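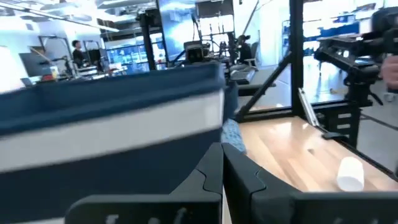

Household Textiles, Session 8: Looking After Cotton
Notes by Aled Ruddock

Welcome back, everyone, and thank you for all the tea towels you brought in last time (I have kept the stained ones, with your permission, for the practical after the break).

We finished the last session on spinning, so you will remember that a cotton fibre is a flattened, twisted little tube. When it gets wet it swells, and when it dries it settles into whatever shape it has been left in. Most of what we call "care" comes down to managing that swelling and settling, and once you have it in your head the labels start to make a good deal more sense.

Sorting

Please sort by colour first and by weight second. Heavy towels and thin shirts in one drum rub against each other, and it is always the shirt that comes off worse. New dark blues should go in on their own for the first few washes, however much the shop assures you they are fast. I learned this with a set of pillowcases on a wet holiday in Flirkberg, and I still have them, all a rather pretty grey.

Carrying and storing

Plastic bags are fine for getting things home, but do take the cloth out the same evening. Slightly damp cotton shut up in plastic will mildew surprisingly fast, and those little black specks are very stubborn indeed.
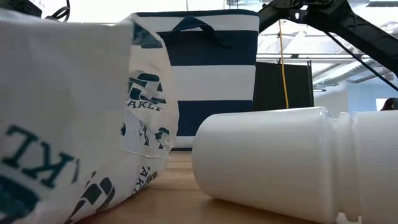

Fig. 1. Plastic carrier bag with printed lettering.

For longer storage, use an old cotton pillowcase or a lidded box lined with plain tissue, and refold everything each July so that the creases don't fall in the same place year after year.

Drying

Give each piece a good sharp shake before you hang it, and peg shirts by the hem. Keep strong colours out of full sun if you can.

For next time

Please read the Muñoz chapter on starch, and bring one cotton item with a care label you don't understand. We start at 8, and the kettle will be on a little before.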